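Right, sock thread. Mute me now if you don't care about laundry. 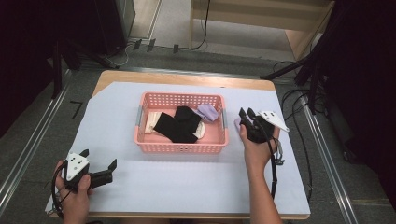
Sock basket, today's contents. Two black ones, a cream one, a light purple one and a bit of something beige hiding underneath.

I've had 300 opinions about socks in my life and the main one is that they should never go in with the big wash pile. They get into duvet covers. They get into sleeves. I once wore a jumper to the Novcombe bus with a sock up the back of it!

So now they get their own basket, the pink plastic one with the little square holes and the grey metal handles. I put it on a sheet of lavender-blue paper on the table because black socks on a blond wood top are fine, but cream ones I just lose (my eyes are not what they were).

Method, such as it is: black ones come out first. They're the worst. I own 5 kinds of black sock and every one is a slightly different black, which you only find out on the train.

I check the toes, then the ribbing at the top. If the ribbing matches I call it a pair and don't ask any more questions – life is short and shoes cover most of it.

Cream ones next. I bought mine from Ovania years ago and they've all gone a bit yellowish. Does anybody know how to get them back? I've tried lemon, I've tried a soak overnight, I've tried ignoring it.

Somebody's going to say bicarb. I have done bicarb.

Light purple socks are my favourites and so of course there's never a full set. I keep the odd ones in a Bisgaard biscuit tin on the shelf and go through it at the end of the month. November's tin is already getting hard to shut.

Folding or balling? I was a baller for years, but it does stretch the tops, so I've gone over to folding in half and laying them flat in the drawer. Takes longer. Looks lovely for a day and a half.

Next up is the tea towel drawer, which is a much bigger job and might need its own thread – and possibly a second basket, if the Mesivley shop still does them in green.

Bicarb people, I can see you typing.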